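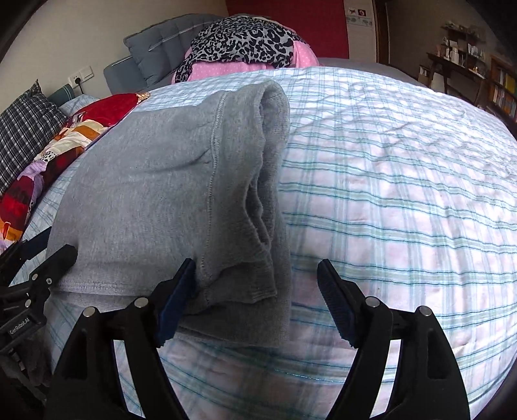
What is laundry folding? It is the work of reducing clean clothes and household linen to flat, regular shapes so that they can be stacked, stored or carried without creasing badly.

Folding usually follows drying and comes before putting away. In homes without a large table it is commonly done on a bed, which gives a wide, soft surface at a fair height. A made bed is easier to work on than an open one, and pillows and quilts are generally pushed to one side first.

Sweatshirts and jogging bottoms

Heavy cotton jersey and fleece-backed cotton are among the simpler fabrics to fold. They are thick enough to hold a fold and do not slide about as satin or thin polyester does. Their bulk is the main difficulty. Seams, hoods and ribbed cuffs are thicker than the cloth beside them, and a pile of sweatshirts all folded the same way tends to lean. Turning every second garment round evens out the stack.

A sweatshirt is normally laid face down and smoothed from the middle outwards. Each side is brought in towards the centre with the sleeve folded back along it, and the body is then folded in half or in thirds from the hem. Jogging bottoms are folded lengthwise, one leg over the other, and then in three or four from the ankle. Ribbed cuffs have a habit of curling and are pressed flat with the palm before the last fold.

Rolling

Some people roll soft garments instead of folding them. In the version known in the Cernlow district as the Cavgate roll, the waistband is turned back by the width of a hand and the finished roll is tucked into it. Edivaldo Barbosa described the method in a household manual along with six other ways of packing a drawer. Rolled clothes take up less depth but are harder to stack on an open shelf.

Bed linen

Flat sheets are folded in half and in half again before being reduced to the width of the shelf. Striped and checked sheets are easier to square up than plain ones, as the pattern gives a line to follow. Fitted sheets are folded by tucking the corners into one another. Patchwork quilts are folded loosely, and Kanchan Mittal advised refolding stored quilts along different lines each October to spare the stitching.

Storage

Folded clothes are kept in drawers, on shelves or in chests. Knitted and jersey items are better stored flat -- hangers can stretch the shoulders -- while woven shirts are more often hung.

See also: Airing cupboard; Clothes horse; Ironing; Linen press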